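Gromument / room-tidy-notes

Home | Files | Issues | Wiki | Log in

Feb 2, 2025 – posted by the Gromument notes team

14 comments · 9 shares

# Room tidy set: paper and packaging

Notes and labels for a small set about clearing up paper rubbish indoors. Torn boxes, scraps, sheets, the bin. Written in a rush before the Clustthorpe copy goes out, will tidy later (ha).

## What's in it

- 766 short clips, plus stills
- up to 2000 labels, one line each
- 2 label files, one for things on the floor, one for things in the bin
- Room names: Gesemier, Khúc. Don't merge them, the label lists differ slightly

## What counts as rubbish

Cardboard with a tear in it – yes. Loose paper, any size – yes. Tiny flecks – yes but label as "bits", one label for the whole patch. Please don't draw round every fleck.

Boxes standing upright and in one piece: "box, keep". Lying down and torn: "box, bin". If you can't tell, "box, unsure" and move on.

Anything with buttons or a cable is not rubbish. Same for seats, boards on the wall, clamps. Label "leave".

## Red floral room

Most of the questions we get are about this room so it has its own bit. The walls are orange to red with big flower outlines, and pale paper shows up well against them. Against the wood floor less so.

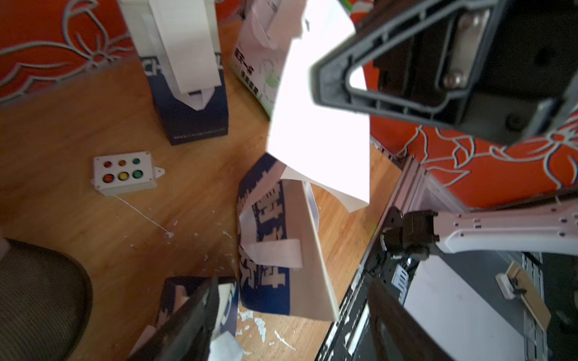
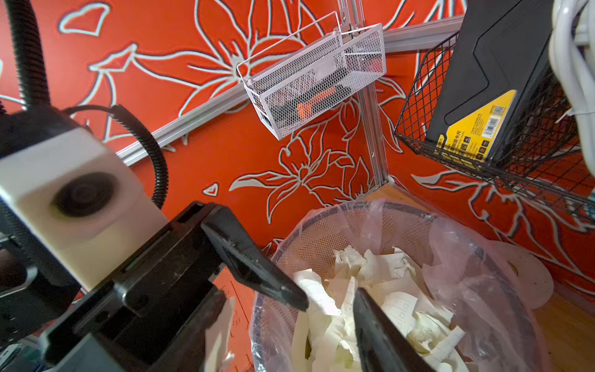 Torn blue-and-white box on the floor in the first one is "box, bin". The tall navy one with the paper sleeve is "box, keep", so is the white-and-green package next to it ("pack, keep" in the older files, same thing). White box with the six round buttons is "leave". Second one: crumpled paper already in the bin, so it goes in the bin file and not the floor file.

## Label rules

1. Name the thing first, then what to do with it. "paper, bin" not "bin the paper".
2. Crumpled and flat paper are seperate labels. Folded goes with flat.
3. Printed text on boxes – don't transcribe it. Put "text: yes" and the language if you know it.
4. Paper stuck to or wrapped round a box belongs to the box.
5. Bin = bin. We had "basket", "wastebasket" and "waste bin" all in one file. Fixed in September, shout if any are left.

## Known problems

- Bright paper near a light goes pure white, edges are a guess. Marked "edge: poor".
- 9 clips in the Khúc folder have no labels at all. Still to do.
- White scraps on pale floor get missed alot. Check the corners twice.
- Wall flowers sometimes got labelled as paper. Should be gone from the Gesemier list, not checked in Khúc yet.

## Using it

Fine for teaching, tests, sorting demos. Keep this file with the folders if you pass them on. Changes to the labels – open an issue, say which folder and which clip, and paste the old line and the new line.

Previous | Next | Back to top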